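Brerkby Releases Nepia 3 Character Creation Update for Life Sim Plorance 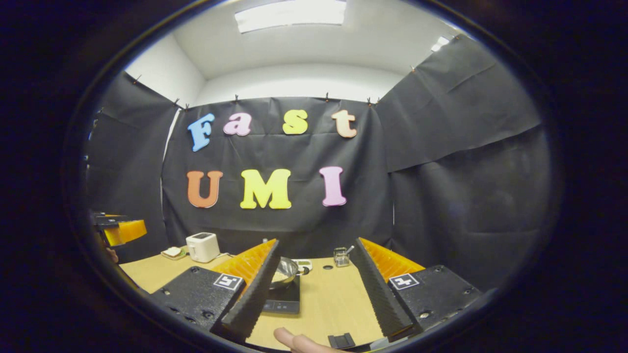 Version 3 of the Nepia character editor is now available as a free update for all Plorance players on PC. The update adds 30 face and body sliders, including separate controls for ear angle, jaw depth and brow height.

Slider values are now stored in the household file – earlier versions kept them in a local cache. Households saved in Nepia 2 convert on first load. Custom hair meshes must be exported again with the Kara plug-in.

The download is 600 MB. Mods that replace the default skin shader should be removed before installing. Console versions will follow in February.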